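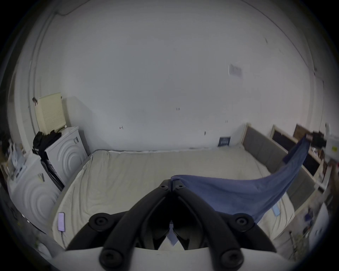
The bed with the blue towel, before I got to the rest of the room.

9 Mar 2022

I put off the spare room for most of February. It had turned into the place where clean washing went to wait, and the bed in there was the folding table. I don't mind folding on a bed. It's the right height if you kneel and the wrong height if you stand, and I usually stand.

The towels come first because they take up the most space. I have 12 bath towels, which is too many for a flat in Vutgate with one bathroom. Most of them are from Hometti and have gone thin along the edges. The blue ones have lasted best. They've faded to a denim sort of colour and I like them better now than when they were new.

I fold in half lengthways, in half again, then in thirds. For years I folded them the way the shop does, which looks neat but comes out too wide for a narrow shelf. In thirds they sit with the fold facing out and you can pull one from the middle without the whole pile coming down.

The fitted sheet is the cream one. It's a Lindholm and cost 40 dollars on clearance, and it has never once sat flat. I've tried tightening it at the corners and I've tried the elastic straps, which ping off in the night. If anyone staying over wants a smooth sheet they are welcome to iron it. I did iron it once, before my parents came to stay, and it was creased again by the time I'd carried it down the hall.

Phone goes on the bed while I work, on the charger. The cable is a short one and only reaches the near side of the mattress, so that's where the phone lives. I listen to the cricket or a podcast and get through a load in one episode.

What I ended up with after the sort:

Keep – the blue towels, two beach towels, all the face washers.
Rags – 4 of the thin ones, cut up and put under the sink with the car stuff.
Animal shelter – the rest, plus an old blanket. The shelter in Merkmont takes towels in any condition as long as they're clean. Ring first, they only have a small storeroom.

I also went through the pillowcases, which was a mistake so late in the afternoon. None of them match. I have decided that two the same colour counts as a pair, even if one has a trim.

Still to do in there is the top of the wardrobe, where I've got the winter doona in one of those vacuum bags. It has let the air back in and is now bigger than before I packed it. I might try a plain cotton bag this year – the doona won't be any smaller but it might smell better in June.

The next load is on the line. More towels.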